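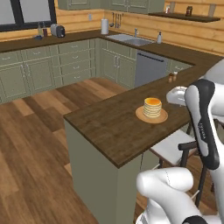

Noel Tagle replied:
A film finish is the wrong choice on a peninsula. The end grain at the outside corner moves more than the field, and the film cracks there first. Once it cracks, water gets under it and the wood turns black along the joint. Strip it to bare wood and use an oil you can patch.

mitersaw_mo
Disagree on the film finish. I have Banine conversion varnish on a wood top and the corner is sound after 6 years. The cracks people see come from knife-sharp edges. Varnish pulls thin over a sharp edge. Break the edge with a small bevel or a roundover and it holds.

Noel Tagle
Edge shape helps with coverage. It does nothing for movement. What is under your top? If it is screwed tight to the cabinet rails with no slotted holes, it will split whatever you put on it.

mitersaw_mo
Slotted holes across the grain, round holes at the front rail so the overhang stays put. Pan head screws with washers. Underside has the same number of coats as the face.

grainfill
The underside is the part most people skip. My first top was finished on the face only and cupped before the heating season was over. I flattened it, sealed the bottom with the same product, and it has stayed within a business card of flat.

For the OP: what is on it now? Put a drop of water on a spot that gets little use and look again in 15 minutes. If the wood darkens, the finish is gone there. If the drop is still standing, you may only need to scuff and recoat.

peninsula_pete (original poster)
Drop test at the sink end: dark. Drop test at the outside corner: still beaded. The tin left in the garage is Werkon 808, so I assume that is what was used. Syrup and coffee leave a dull ring that does not wipe off.

grainfill
808 is the old hardwax oil. It takes a spot repair if the surface is clean. The dull ring is usually in the wax and comes out with a gray pad and a little fresh oil. Dark stains are in the wood. Those need sanding or oxalic acid.

Noel Tagle
Agreed on the rings. Do not use oxalic acid near the steel sink clips, and rinse it off completely before you oil. Residue left in the pores will keep the next coat from curing. 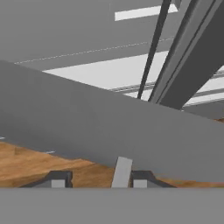
Kitchens > Countertops > Finishing and Repair
Page 2 of 2

lowgrit
Coming in with a different view. If the sink end is already dark, cleaning will not get you far. Take the whole top down to the same grit and start over. A patch on an old oiled top shows as a lighter area under any window light, and it takes months to even out.

Sequence I use:
Card scraper first, to get the wax off before it loads the paper.
80, 120, 150. Stop at 150. Finer than that and the oil sits on top.
Vacuum, wipe with a damp cloth, let dry overnight, one light pass at 150 by hand.
First coat thin. Wipe off everything that has not soaked in.
Second coat the next day. Third coat on end grain only.

mitersaw_mo
Stopping at 150 is too coarse on a walnut-colored top. You will see every swirl from the sander. I go to 180 on the face and 240 on end grain so the end does not go darker than the rest.

lowgrit
Swirls are from skipping a grit or pushing on the sander. The can says 150.

mitersaw_mo
Which can? Lambrakis says 180.

lowgrit
Ditby says 150. Follow whichever one you buy.

peninsula_pete (original poster)
The top has to stay in use, so taking it all down at once is a problem. Can I do the sink half, then the other half the week after?

Noel Tagle
Yes, if you break at a glue line and tape it. Run the second half up to the same line. Keep it dry for 8 days before you put a mat or a dish rack on it. Flat rubber feet will print into fresh oil.

grainfill
And lay the used rags out flat outside until they are stiff. Do not ball them up in the trash. Oil rags heat up by themselves as they cure.

peninsula_pete (original poster)
Understood. Ordered 80, 120, 150 and 180. I will try both stopping points on the underside of the overhang and pick one.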